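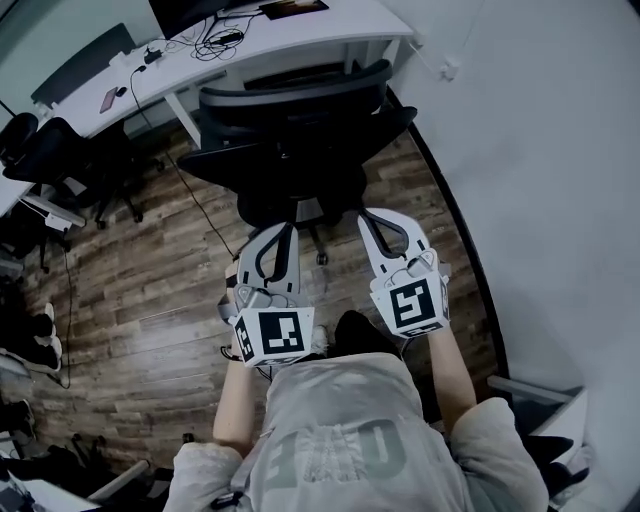 4. Chairs and desks - end of day reset

Do this after the last person leaves. Takes 10 minutes if you don't stop to chat.

1. Clear the desk top first. Phones, tablets, anything personal goes in the Pukau tray by the door. Don't stack things on the monitor base.

2. Cables. Untangle, coil loosely, tuck behind the monitor. Anything hanging down to the floor gets lifted before you move a chair.

CAUTION: casters will chew through a cable. Check the floor on both sides of the chair, not just the side your standing on.

3. Turn the chair square to the desk. Hold it by the back frame - not the mesh, not the armrests.

4. Lower the seat until the armrests go under the desk edge. If they don't clear, stop. Leave the chair about a hand's width out. Forcing it marks the white edge and it won't scrub off.

5. Push in. Give it a small tug back to see that it rolls free.

6. Repeat for the other chairs along the desk.

Note: a caster that sticks usually has hair or thread in it. Tip the chair on its side, pull the caster straight out, clean, push back in til it clicks. Spares in the Notham box, 2 per bag.

Note: keep chairs off the wall by the outlet. Backs scuff the paint.

Broken chair - tape on the seat, tell Isla Goodwin or Hefin Parry. Don't put it back in the row.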